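Looking after your pruning tools (and the bits of the garden you use them on)

I've been putting off writing this since January, when I promised a few of you I'd explain how I keep my secateurs going. So with the kettle on and the rain coming down, here goes!

Clean them every time. I know, I know. But sap sets like toffee, and once it's on the pivot you'll be squeezing twice as hard for the same cut. I use an old washing-up sponge, warm soapy water and a good rub with a dry rag. For the really stubborn stuff I go at it with wire wool and a drop of white spirit, blades open, gloves on.

If you've been cutting anything that looks poorly (cankers on the apple, dieback on the cherry) wipe the blades with surgical spirit before you move on to the next tree. I keep a little bottle in my coat pocket, and yes, it has leaked.

Sharpening is easier than people think. Only the bevelled side of the blade gets the stone, and you follow the angle that's already there. I do 3 long strokes, check it on a bit of newspaper, and do more if it tears. Flip it over and take the burr off with one flat pass. My Skerken loppers are softer steel than my Nimri pair and want doing far more often, but they're lighter, so I forgive them.

Pruning saws are another matter. I used to try filing mine and made a right mess of it. Now I just buy a new blade when it starts to wander in the cut. The last one from Prarner was a perfect fit and took a minute to swap.

Then oil. A smear of camellia oil on the blades and one drop on the spring, work the handles a few times, wipe off what's left over. Vegetable oil goes sticky, so leave it in the kitchen.
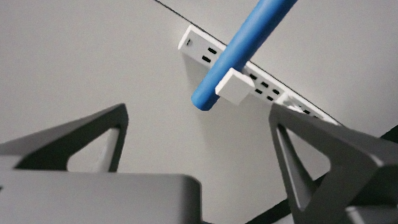
Storage matters just as much if your shed is as damp as mine. I hang everything up off the floor, and the small things live in a bucket of dry sand with a glug of oil mixed in. Change the sand when it starts to smell. Siham Daher wrote in to say she keeps hers in a lidded biscuit tin with a lump of chalk to soak up the damp, and I've been trying that with my grafting knife. No rust so far!

One more on ladders, as I get asked every spring. If you can't reach it from the ground with a pole saw, or it's thicker than your wrist, ring a tree surgeon. I did exactly that for our big ash and I'd do it again tomorrow.

Next time I'll have a go at ties and stakes, including the Hundis rubber ones I've been using on the young pear. They need loosening again this week, come to think of it.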